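Packing Room FAQ
Jenska Community Workshop, Ivska Building
Last updated December 20, 2021

Who may use the packing room?
The packing room is open to registered members of the Workshop and to staff of partner organizations. Visitors must be accompanied by a member at all times. To reserve the room, call the front desk at extension 3334.

How long is a reservation?
A standard reservation lasts 2 hours. Longer sessions may be approved upon written request. Requests for June, when the room is in heavy demand, should be submitted early.

May I leave items on the conveyor belt?
No. The belt must be clear at the end of each session. Parts, labels, and tools are to be returned to the table or placed in a bin. Liquids are not permitted on the belt at any time.

What are the blue bins for?
The plastic bins kept on the floor beneath the conveyor are for parts awaiting packing. They should remain under the belt so that the walkway stays open. Please do not stack one bin inside another while it holds parts.
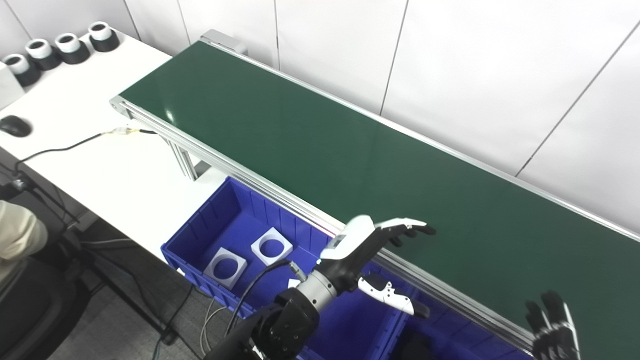 Members have asked whether a bin may be taken home overnight. Rivera wrote that the Ditska branch allows this with a signed slip, and that it saves a second trip when an order is unfinished. The Jenska location does not offer overnight loans. Unfinished orders may be stored in the supply closet, Room 122, for one night.

May I move the table?
The white table should stay alongside the conveyor. Members who need additional work space may request a folding table at the front desk.

How should cables be handled?
Cables may run along the table but may not cross the belt. Do not unplug any cable you did not connect yourself. Report damaged cables to the front desk before starting work.

Is there a size limit for packages?
Yes. Packages may not exceed 17 inches on any side. Larger items must be packed in the loading area.

How do I report a problem with the conveyor?
Stop work, switch off the conveyor, and notify the front desk. Members may not attempt repairs.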